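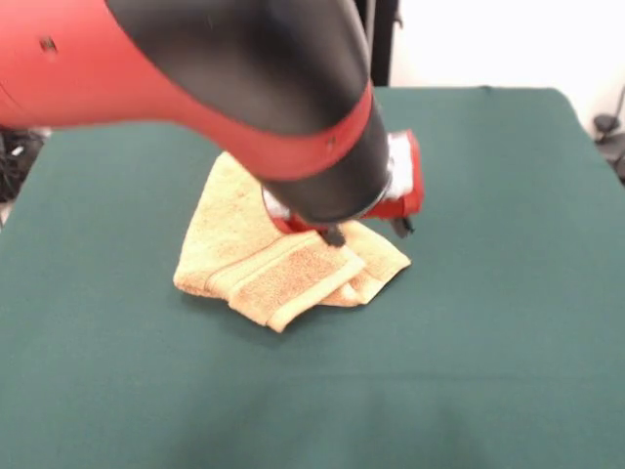

How do I get new towels to soak up water?

Posted by Itziar Sepúlveda, October 28, 2023

I treated myself to a set of bath towels for the new flat and they're gorgeous, but they just push the water about! I've washed them twice at 40 with normal liquid and plenty of softener. Do they get better on their own, or am I doing something wrong?

Rosalía Cantero
It's the softener! It coats the loops and the water can't get in. Leave it out completely and do one wash at 60 if the label allows, with half your usual detergent and a cup of white vinegar in the drawer (never with bleach). Give them a really good shake before they go on the line – it lifts the pile beautifully. Mine took three or four washes and now I'm a bit in love with them. I've got one from 11 years ago that still dries me better than anything in the shops.

Saturnino Figueroa
tumble dryer, low heat. works for me

Amparo Peñalver
Agree with Rosalía about the softener, though I'd go easy on the vinegar, as my washing machine manual says regular use can be hard on the rubber seals. Once or twice is plenty. Do check what they're made of too – a polyester mix will never drink up water like pure cotton, however lovely it feels. And don't cram the drum! Towels need room to rinse. Let us know how you get on, Itziar.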